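The Trial Period

The Podton kit cost 720 dollars and came with a trial of 31 days. Nélida Daza signed for it at the door and put the box in the hall, where it stayed for a week.

Her niece Violeta set it up in the end. She clamped the arm to the bench, plugged it in and read the booklet aloud.

"It has to practise first," she said. "It makes a copy of your kitchen and does the job in there until it gets it right. Then it does it out here."

"What job?"

"You pick one."

Nélida thought about it. She was 61 and her left shoulder no longer went above her chin. Her husband had always kept the bread in a basket on top of the microwave, and she had never moved it.

"Getting the basket down," she said. "And putting it back."

Violeta walked around the kitchen with her phone for seven minutes, then typed in the job. The arm stayed folded. All the work was happening on the tablet, which she propped against the kettle.

They drank their tea and watched. The kitchen on the screen was paler than the real one and much tidier. The wall was a sort of pink.

"That's not my colour," said Nélida.

"It doesn't care about colour."

"Where are the magnets? Where's the calendar?"

"It leaves out what it doesn't need."

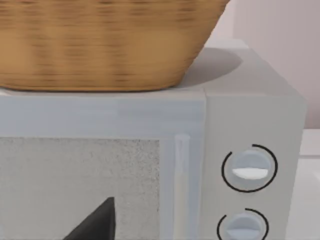

Nélida pulled her chair closer. She asked whether it could be left running overnight, and Violeta said that was what most people did.

At half past two she got up for a glass of water and found the tablet still lit. She sat down in her dressing gown. The basket was there, on top of the microwave, in a kitchen where no one had ever burnt anything.

In the morning Violeta rang to ask if it was ready.

"It says so," said Nélida.

"And? Did you try it?"

"Not yet. I've got till September to pay, haven't I?"

"You've got 31 days, Auntie."

"Well," said Nélida, and went to put the kettle on.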